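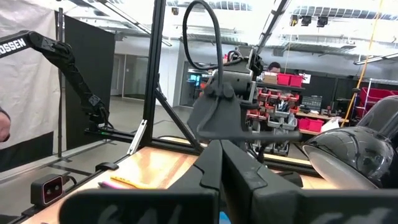

Markers on the light wooden tabletop, left side: one yellow, one pink and purple with a dark tip.

Work table, Drulik room
Updated June 26, 2019

Notes on the table and its framing, kept by Els Lambrechts. The frame is black aluminum extrusion, with a tall post at the rear left corner and a diagonal brace coming off it. A silver bracket with holes leans at the base of the post — part 132 on the Seser list. The tabletop is glossy and shows reflections. Corrections go to Despina Sârbu.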